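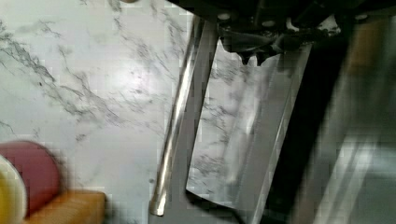 The kitchen, finally

Last updated: December

Okay, so I've been promising kitchen photos since before we even had a kitchen to take photos of, and my sister has stopped asking nicely. This page is for her, for the Drirndale crowd, and for anyone else who wandered over from the hallway page and wants to look at countertops (no judgment, I looked at countertops for most of a year). The whole apartment is 673 square feet and the kitchen got more than its fair share of the worrying.

If you're new, I'm Kelly Treloar, and I moved 300 miles to Colley with a car full of mugs and a vague plan to cook more. The mugs made it. The cooking is coming along!

The counter

White with gray veins, and I'm still not over it. I carried a sample home from Garside in my tote bag and moved it from room to room for a whole weekend, morning light and lamp light, like I was house-training it. The veins run mostly on a diagonal and they bunch up in some places and thin out to almost nothing in others. I had a much calmer pattern picked out first, with a soft cloudy gray all over, and I'm so glad I changed my mind. I like the jagged ones. They look like a map of rivers somewhere.

It's a shiny finish, so when the light hits it you get a big white glow and the veins sort of fade into it. Some people hate that. My friend from Latside told me to go matte, twice, in writing. I like a bit of shine in a small room and I will be taking no further questions.

What it cost me, for those who emailed: I set $400 aside for the extras, meaning the sealing strip, the delivery, and the nice man with the van, and I went over. Let's leave it there.

Crumbs do vanish on it, which is great until you put your elbow in them. I wipe it down after breakfast and again at night with warm water and a drop of dish soap, then dry it with an old tea towel. That's the entire routine. I bought a fancy spray from the Garside showroom too and it's still under the sink with the seal on.

The everyday spread

I thought hard about clearing everything off and buying a bunch of tulips, and then I thought, no, you all know me. So you're getting the kitchen with its stuff out. Toaster and kettle on the left, the bamboo board in the middle where it lives, and the fruit plate over on the cart.

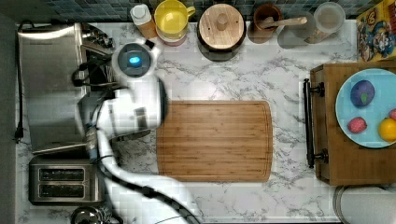

The cutting board

This one deserves its own heading. It's a big bamboo board with rounded corners and a shallow groove that goes all the way around, and the groove is the reason I picked it. Tomatoes! Peaches! Anything that leaks! My old board was flat as a playing card and I spent every summer chasing juice across the counter with a sponge.

It's a honey-brown color, with the strips showing, and I think it warms up all that white and gray. I oil it when I remember. I do not always remember. A friend asked if I put it away between meals and the answer is that there's no cupboard in this apartment wide enough, so it stays out and I've decided that's a style.

The back row

This is my favorite part of the kitchen and it came together by accident. Everything along the back is there because it didn't fit somewhere else – the yellow mug, the pink cup, the round wooden canister with the knob on the lid. Then I got used to it and now I'd miss it. The yellow is so cheerful against the dark blue-gray tile, especially first thing in the morning when I'm not cheerful at all.

The brown clay pot has had a few jobs. It spent its first winter on a windowsill, with a plant in it that I don't want to talk about, and now it's where the wooden spoon goes. I do own other spoons. They're in the drawer with the tape measure and the birthday candles.

And yes, there's a cereal box in the corner. It's bright red and yellow and blue with a cartoon character on it and it goes with nothing. I tried decanting cereal into jars once and it took me longer than eating it.

About the tile

Lots of you asked about the color, so: I wanted navy, then I wanted gray, and I ended up with something in the middle that changes its mind depending on the weather. I ordered 3 boxes and had a stack left over, which I'm using as coasters in the living room. If you're choosing your own, bring one home before you order. Stand it up, too, the way it'll be on the wall. I had mine lying flat on the floor for days and it looked like a completely different tile once I propped it against something.

The wooden cart

I love a cart. It came with me from the Latside place, where it held towels, and I figured I'd use it here for a month until I found something better. That was a while ago. It has a black metal handle bar, and it's the right size for the gap at that end of the counter, which I had not measured for at all.

The light blue plate sits on top and it's supposed to be for fruit. A lemon is nearly always on it (I put lemon in everything, soup included, try it before you make that face). The purple ball with the little green markings isn't fruit, but it looks right next to the lemon and I keep putting it back.

Still on the list

A better light over the counter, because the one I've got makes onions look gray after about sunset. A hook for the oven mitt. Something to do with cords – I've read every article there is and bought a packet of clips, and the clips are in the drawer with the birthday candles.

I'd also like a second stool so people can sit and talk to me while I chop. If anyone in Colley is getting rid of one, any color, wobbly is fine, I'll come and pick it up and there'll be soup.

The hallway photos are still on their own page, and the bathroom is next, once I've finished arguing with myself over the mirror.

Contact Kelly | Copyright Kelly Treloar, all photos and words | Back to top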